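首页 新品 收纳 门厅与卧室 售后 关于我们 联系客服

分类:帮助中心 > 立式衣帽架 > 常见问题

立式衣帽架常见问题

本页适用于 Stendirell 立式衣帽架的两个型号:Lumbao(黑色单杆,圆形底座)和 Losar(同样的杆体,底座加重)。问题按客服收到的先后整理,不分主次。最近一次更新:2024年5月5日。

两个型号有什么区别?

杆体、挂钩和接环都一样,零件可以互换。区别只在底座。Losar 的底座更重,适合挂长款羽绒服、呢大衣的家庭。平时只挂衬衫、薄外套和帽子的,Lumbao 够用。已经买了 Lumbao 的用户可以单独加购 Losar 的底座,螺孔位置相同,不用换杆。

收到货以后先做什么?

先把零件全部摊开,对照说明书第一页的清单核对。上下两节杆、接环、底座、上层弯钩、下层短钩、六角扳手和螺丝包都应该在。螺丝包用胶带粘在底座背面,很多用户以为漏发,请先翻过来看一下。确实少件的,把订单号和缺少的零件名称发给客服,我们补寄,不用退整套。

安装需要几个人?

2个人装比较省事,一个人扶杆,一个人拧底座。一个人也能装,把下节杆平放在床上或沙发上,先把底座拧好,再立起来接上节。不需要电钻,也不需要在地面或墙面打孔。

接环应该拧到什么程度?

用手拧到转不动,再用扳手加四分之一圈。接环里面有一个塑料垫圈,拧得太狠会把垫圈压裂,之后反而容易松。装好以后握住上节轻轻摇一下,接缝处不应有响声。新架子用了两周左右建议再检查一次,挂过重衣服以后垫圈会稍微压实,可能需要补拧。

挂钩有几种,分别挂什么?

上层是弯钩,末端带球头,用来挂外套、大衣。球头的作用是撑开领口后面的挂耳或者布料,不容易戳出印子。下层是直的短钩,末端是圆头,位置低,适合挂布袋、雨伞、围巾,也适合给孩子挂书包。帽子挂在上层弯钩的最外端即可,不要硬套在杆顶。

一共能承重多少?

单个上层弯钩不要超过一件厚冬衣的重量,下层短钩不要挂装满书或电脑的背包。更要紧的是左右平衡。所有衣服集中在一侧,总重量不大也会倒。只挂一件深色厚外套这种情况很常见,请挂在靠里的位置,让衣身贴近杆体。

底座占多大地方?离墙要多远?

底座是圆的,放在墙角时不能完全贴墙。上层弯钩向外伸出的范围比底座大,摆放时请以弯钩为准。从杆体中心到墙面留40厘米左右,衣服才不会一直蹭墙。如果旁边有门,把门完全打开试一次,再决定最后的位置。

放在书桌旁边行不行?

可以,不少用户就是这么放的。书房或者小办公室没有衣柜,进门脱下的外套总得有个去处。要注意的是椅子。带轮子的办公椅往后滑的时候会撞到底座,久了杆子会歪,接环也会松。架子最好放在桌子侧面或者靠窗一侧,不要放在椅子正后方。 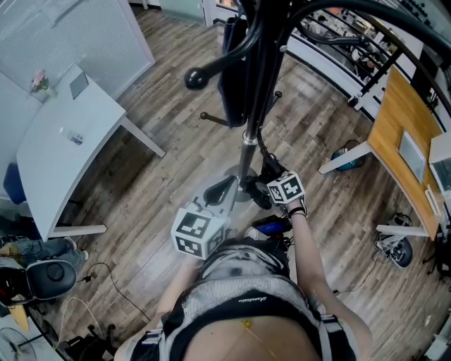
另外,地上的电源线要先理顺再放架子。线从底座下面穿过,底座就放不平,人走过去也容易绊到。线太长的可以沿着踢脚线固定,或者绕好收在桌子底下。靠窗放的时候,衣服不要压住窗帘拉绳,深色衣服长期晒太阳会褪色,夏天最好把帘子放下来,或者换一个方向。

木地板或者复合地板会不会压坏?

底座下面配有一圈毛毡垫,撕掉背胶贴上即可。贴之前把底座底面擦干净,有灰尘会粘不牢。移动架子请提起来走,不要拖。沙粒夹在毛毡里再拖动,浅色地板会留下很明显的划痕。毛毡垫用久了会变硬,建议一年换一次,客服处可以单独购买。

地面不平,架子有点晃怎么办?

先确认晃动来自哪里。按住底座,只摇杆子,如果杆子动而底座不动,是底座中心的螺丝松了。如果底座跟着翘,就是地面的问题,可以在低的那一侧多贴一层毛毡垫。不要垫折叠的纸或者硬币,时间长了会移位。

铺了地毯能用吗?

短毛地毯可以。长毛地毯不建议,底座会慢慢陷进去,架子向一侧倾斜。如果一定要放在长毛地毯上,请选 Losar,并且先在下面垫一块硬板。

家里有小孩和宠物,安全吗?

立式衣帽架没有固定在墙上,孩子拉扯下层短钩或者衣服下摆时有可能拉倒。三岁以下孩子的家庭,我们建议使用壁挂式,或者选购防倾倒绑带,把杆体上部拴在墙上的挂环上。绑带需要打一个小孔。猫会往上爬的,同样建议用绑带。

架子表面怎么清洁?

黑色烤漆部分用拧干的软布擦,再用干布擦一遍。不要用酒精、去污粉或者百洁布,烤漆会失去光泽。银色接环容易留手印,干布擦就可以。挂过湿雨衣之后,请把底座上的积水擦掉,接缝处长期泡水会生锈。

烤漆掉了一小块,能补吗?

可以。随箱附有一小瓶补漆,涂薄薄一层,晾一晚上。补漆颜色和原漆接近,在强光下仍会看出一点差别。如果收到时就有掉漆,请拍照联系客服,不要先自己补,补过以后不好判断原来的情况。

衣服挂久了肩部变形怎么办?

针织衫和毛衣不适合长期挂在钩子上,请叠起来放。外套用领口的挂耳挂,没有挂耳的,先穿在衣架上,再把衣架挂到弯钩上。同一个钩子叠挂三四件,下面那件一定会皱。换季的衣服请收进柜子,衣帽架上只留这一周会穿的。

能不能当晾衣架用?

不建议。湿衣服重,水会顺着杆子流到底座,木地板也容易受潮。淋了小雨的外套临时挂一下没有问题,下面垫一块吸水的地垫。

搬家时怎么拆?

先取下衣服和挂钩,再松接环,最后拆底座。拆下的螺丝放进小袋子,用胶带贴在底座背面,和出厂时一样。两节杆用旧毛巾分别裹好,不要直接叠在一起,漆面互相磨会掉。

配件可以单独买吗?

可以。弯钩、短钩、接环、底座、毛毡垫和绑带都有单独的配件号。下层短钩的配件号是918,下单时请在备注里写明需要几只。接环的配件号印在说明书最后一页。

保修怎么算?

杆体和底座保修两年,自签收当天算起。毛毡垫和塑料垫圈属于消耗品,不在保修范围内。因超重、碰撞或者拖动造成的弯曲,可以付费更换零件。

运费和退换货怎么处理?

单笔满700元包邮,不满的收取80元大件运费,偏远地区请先咨询客服。签收七天内未安装的可以退货,请保留原包装。已经安装过的,有质量问题可以换,没有质量问题的不接受退货。

哪里可以看到实物?

Skametside 家居馆二层设有展位,两个型号都摆着,可以自己挂上外套试一下稳不稳。七月展位会调整,期间只展出 Losar,想看 Lumbao 的请提前联系客服确认。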